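Home | Diary | Recipes | About | Older

November 1, 2025

The Table Saga Continues

4 min read
Print this | E-mail this

So I have spent most of my Saturday cleaning, and I have opinions. I went in to the studio before breakfast thinking I'd be home by lunch, and it was getting dark when I locked up. My knees hurt. My hair smells like lemon. I ate a granola bar from the bottom of my purse that I think had been there since July.

The reason for all this is that Mateja Dervishi has her first bookbinding class on our side of the hall tomorrow, and after that we have the Flostholm people coming in to look at the place, and I wanted it to look like grown-ups work there. Chunhua said it looked fine. Chunhua Song thinks everything looks fine! She once ate her lunch for a week next to a bucket that was catching water and never said a word about it. I love her, but she doesn't get a vote on cleaning.

I started with the shelves, which was a mistake, because you pull one thing off a shelf and then you have to decide about it. We had 13 glue brushes. Of those I kept 6, and that was generous, a couple of them are basically sticks. There was a whole box of envelopes left over from the Dotbridge job, the ones with the flap on the wrong side -- I remember that phone call very well, I could recite it -- and I stood there holding the box for way too long wondering if somebody's kids could use them. They're in my trunk now, so I guess that's the answer for the next year or so. We also found (well, I found, Chunhua was "on her way") the good scissors that we accused the old tenants of taking. Sorry, old tenants.

Then the windows, inside only. I did one with newspaper the way my grandmother did and it came out streaky and gray, and I did the others with a plain old rag and they came out great, so I don't know what newspapers are made of these days. The floor got swept twice and mopped once. I moved the paper cutter by walking it corner to corner like a refrigerator, and there was a drift of little paper slivers under there that could have stuffed a pillow.

Chunhua turned up with coffee and a bag of those sesame rolls from Luo, and I forgave her for everything. She took the sink, I'll give her that, and she got the brown ring off that I've been ignoring since we moved in. She used the Jovby paste on it, the stuff in the tub, and my whole body relaxed when I saw the bottom of that sink. We had the radio on and argued about whether to hang the old calendar prints again or leave the wall alone. We left the wall alone. I may sneak back and hang one.

And then the big white table, my nemesis. It's so shiny that every single thing shows up on it, every thumb, every drip, every bit of glue that somebody "definitely wiped up." I picked it out, too, so there's no one to blame. In the store it looked so clean and bright! What I didn't think about was that stores have people who go around polishing all day long. 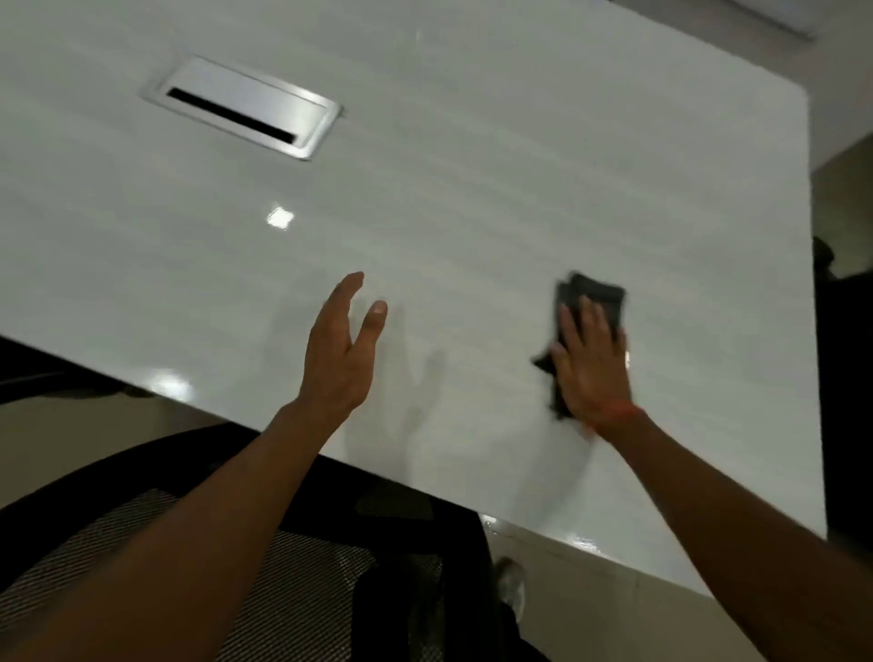 My system, if anyone wants it, is one damp cloth first and then a dry one, long strokes, and you have to get your head down low and look along it toward the light or you'll swear it's done when it isn't. The bit by the cable outlet is the worst. Crumbs get in around the metal, and I went along the edges with a toothpick like a dentist. Then you stand up, feel proud, lean on the table, and there's your hand, all five fingers. I did that twice.

I had a little moment of wanting to throw a tablecloth over the whole thing and be done with it. Mateja says she brings her own cutting mats anyway, so her class will hardly see the surface, and I wish she'd told me that before I did the toothpick part.

Anyway. It's clean, it's really clean, and I made Chunhua carry her coffee out to the hall to drink it, which she thought was very funny until she saw I meant it. We took the trash down together, four bags, and she wanted to stop for noodles but I was too tired to chew. I had toast in the bath.

Still to do: light bulb over the sink, buy decent hand towels, give Mateja the spare key, and figure out what to do about those envelopes. Also I left my good sweater on the hook by the door, and I'm not going back for it tonight.

Newer | Older | Diary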